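**Nareck Street Tenants' Association – minutes, March meeting**

Started 7:10 p.m. in the ground floor room.

Present: Esperanza Aguirre (chair), Lucinda Lyons, Miłosz Malinowski, Nikola Zalewska (minutes). Apologies from Skarphéðinn Ketilsson, who sent his notes on the boiler by email.

Minutes of the last meeting were accepted with one change: the bike room key deposit is per key, not per household.

**1. Boiler**

Skarphéðinn's notes were read out. Pavier replaced the pump on the east side and the bill came to $214. Hot water on the top floor is still slow in the morning. Miłosz said his takes long enough that he fills the kettle instead. Esperanza will ask Pavier to come back under the same job number and will not agree to a second call-out fee.

**2. Courtyard lunch**

Same format as last year – everyone brings a dish, the association pays for drinks and paper goods. Budget set at $70. Low tables again for the children, with the yellow and white gingham cloth. Cardboard boxes will do for carrying plates and cups down, and they go flat into recycling afterward.

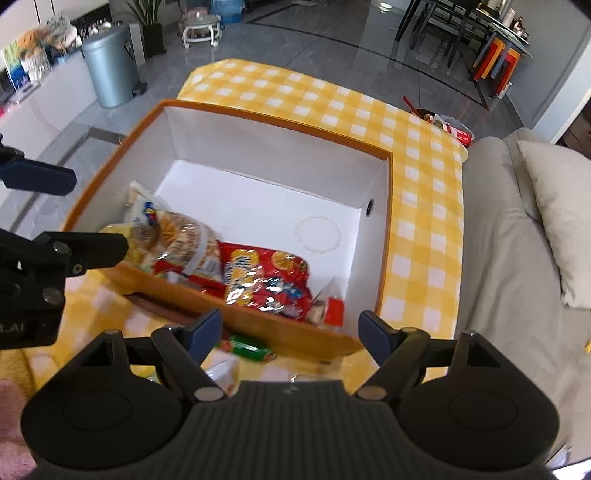 Lucinda asked whether the lunch could start at noon this time, as the courtyard loses the sun by three and the older residents went in early last year. Agreed. Nikola will change the notice before it goes up in the lobby.

Music off at 6 p.m. Miłosz to tell the ground floor apartments in advance.

**3. Front door**

Two quotes received. Goicoechea would repair the closer and rehang the door. Drutotano would replace the whole door and frame for $2000. Esperanza prefers the repair. Lucinda thinks the frame is rotten at the bottom and a repair will last one winter. Left open until someone from Goicoechea has looked at the frame.

**4. Laundry room**

The second dryer is still eating coins. Sign to go on it tonight. Residents who lost money should write their apartment number on the sheet by the door. Apartment 83 has asked for later hours – no change for now, the pipes can be heard in the bedrooms next door.

**5. Other business**

Someone is propping the alley gate open with a brick. Brick to be removed.

Storage cages: names need to be on the doors by the next meeting. Unmarked cages will be offered to the waiting list.

Closed 8:25 p.m. Next meeting same place, 7 p.m. Miłosz has the room key.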